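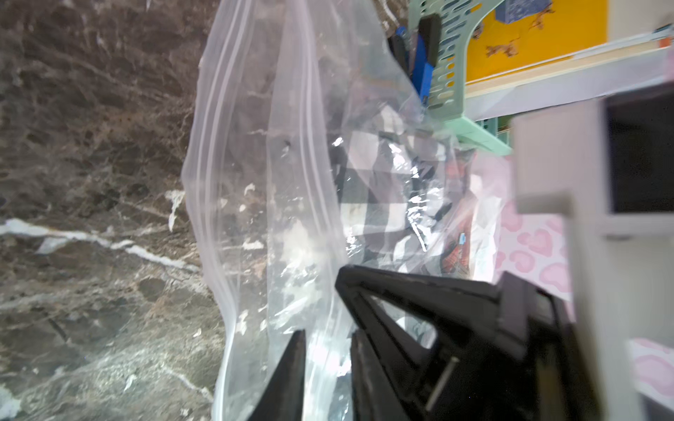
*Jolelside, Wednesday*

Members of the Usard Household Storage Association were received this week at the Radebe packing rooms for the spring open day. The visit was given over to the storage of clothing and household cloth in clear zip-top bags. Doors opened at 2 p.m., and 50 places were offered.

The first station dealt with soft goods. A black-and-white checkered cloth was used with a large clear bag closed by a double zipper track. Visitors were reminded that cloth must lie well below the track before the bag is sealed. The marble-patterned work surface, dark brown with pale veins, was much admired.

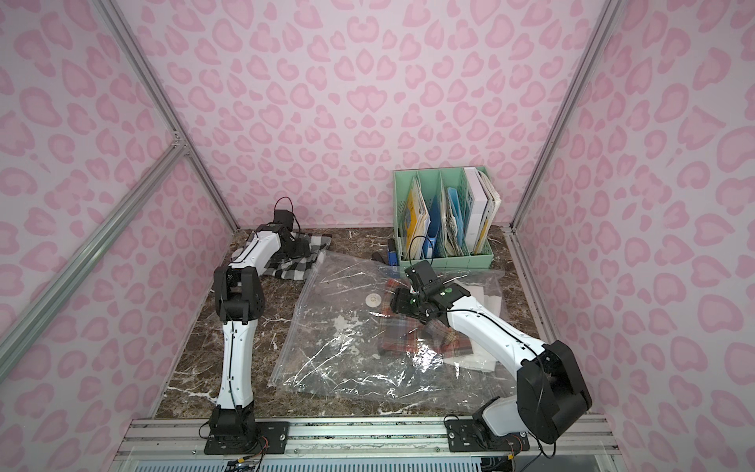

*The work area at Radebe, with its pink leopard-print wall panels.*

The afternoon continued with vacuum storage bags. These carry a round one-way valve through which air is drawn out, and the hosts advised that garments be folded flat before they go in. A plaid garment in red, orange, mustard yellow, navy and pale blue checks shared the counter with the checkered cloth. Several members asked whether wool may be kept in this way. The hosts recommended one season at most.
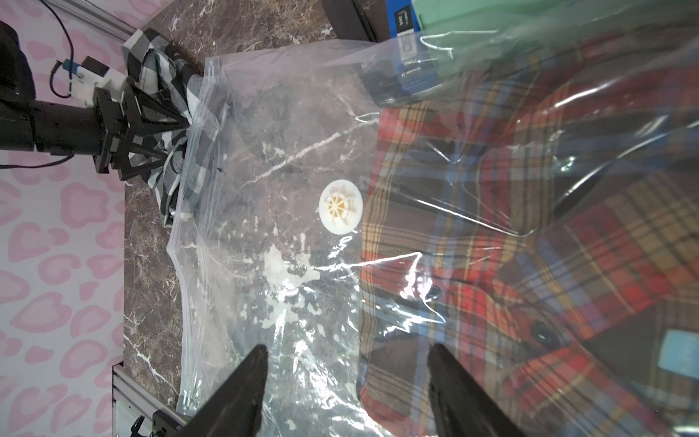 ## Arrangements for the Next Visit

The association will travel to Plakov in April. The fare is 100 crowns, payable at the Usard office. Each member may bring 2 guests.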